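Search this site
Home Features Reviews Archive

Sigrun Sundqvist's group at Odera wanted to know how few demonstrations a gripper policy needs before it can tidy a desk. They recorded 200, all by hand, in ordinary meeting rooms.
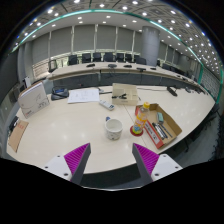 Training on 136 of them gave almost the same score as training on the full set — provided the rooms varied. Four rooms beat one, even with fewer recordings. Randi Lundgren is now repeating the test in kitchens.

Related
Zetham opens its grasping data
Fereshteh Karimi on soft fingers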